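Kraft paper on a work table curls at the front edge and creases after a few weeks

Jullow Community > Workshop and Studio > Surfaces and Coverings

Jong-dae Yeom
Posted Apr 24, 2026

I cover a large table with brown kraft paper from a roll and replace it when it gets marked up.
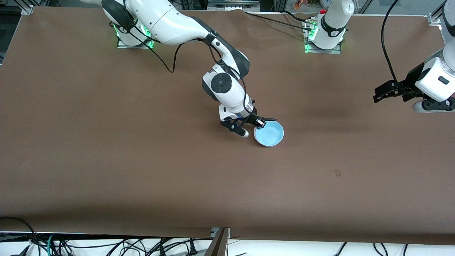

The paper is the unbleached Shakya roll, medium weight, smooth on one side. I pull it across, trim it with a knife, and tape it to the underside along the back and both ends. The front is left untaped so I can lift it and get at the cloth that hangs below.

Two problems. First, the front edge curls. It lies flat for a few days and then starts to lift, always in the same direction. Second, faint creases develop across the middle. They are not folds from handling. They look more like very shallow waves that have been pressed down.

I have tried heavier tape at the ends, which made the creases worse. I have also tried flipping the paper so the smooth side is down. That changed the direction of the curl but I don't like writing on the rough side.

The room is heated in winter and has no humidity control. The last sheet went down in December and was noticeably worse than the one before it. Would a heavier paper fix this, or is it a matter of how it is mounted?

ledger_and_rule

You have two separate causes, so treat them separately.

The curl is partly roll set. Paper stored on a roll takes the curve of the core, and the closer to the core you get, the tighter the curve. If you are near the end of the roll, the curl will be stronger than it was at the start. Unrolling the sheet and laying it on the table does not remove it. You need to reverse it. Cut the length you want, roll it the opposite way around a wide tube, hold it with a loose band overnight, then lay it. Do not roll it tight or you will put in a set the other way.

The creases are from moisture. Paper expands when it takes up water from the air and shrinks when it gives it up. Machine-made paper moves much more across the roll than along it. You have fixed both ends and the back, so when the sheet grows it has only one free side to move toward, and the middle buckles. Stronger tape holds the ends more firmly and the buckle gets sharper, which matches what you saw.

What I do on an 8 foot table:

Cut the sheet and leave it lying loose in the room for a full day before mounting. This matters most if the roll is kept somewhere else, such as a garage or basement.

Tape one long side only, along the back. Leave the ends untaped, or hold them with a clip that lets the paper slide.

Put a light strip of wood or metal along the front as a weight. Mine is 2 inches wide and lifts off when I change the sheet.

Heavier paper will resist shallow waves better, but it also holds roll set more stubbornly. I would change the mounting before changing the paper.

M. from Jendstead

Just iron it. Low heat, no steam, cloth in between. Works for gift wrap.

ledger_and_rule
Reply to M. from Jendstead

Ironing will flatten it for a short time. It also dries the sheet out, so it will take moisture back from the room and expand again once it is fixed down. If you do iron, let it sit loose afterward before you tape anything.

pelham_binding

Agree with most of the first reply. Some points from a bindery, where we go through a lot of this.

Curl that appears after a few days is usually not just roll set. Roll set is there from the moment you cut the sheet. A curl that arrives later means the two faces are taking up or losing moisture at different rates. With paper that is smooth on one side this is common, and it also explains why flipping the sheet reversed the curl. A table top that is sealed or varnished makes it worse, as the lower face is closed off and the upper face is open to the room.

A thin underlay helps. We use plain blotter, but any uncoated card will do. It gives the lower face something to exchange moisture with.

If you want the front edge down for good, turn it over the edge and tape it underneath, and leave the back free instead. You lose the access to your cloth, so that may not suit you.

Check how the roll is stored as well. Ours came from a supplier in Plollstead and sat upright on a concrete floor, and the bottom 2 inches of every sheet rippled. Off the floor, in its plastic sleeve, it was fine.

We buy the 600 foot roll. It is cheaper per sheet but takes so long to get through that the inner part has a strong set by the time we reach it. For one table I would buy the short one.

Jong-dae Yeom

Thanks. I am near the end of the roll, and it is kept in an unheated closet, so both of those apply. The table top is varnished. I will reverse-roll the next sheet, let it rest in the room, and tape only the back. If the front still lifts I will try card underneath before I order heavier stock.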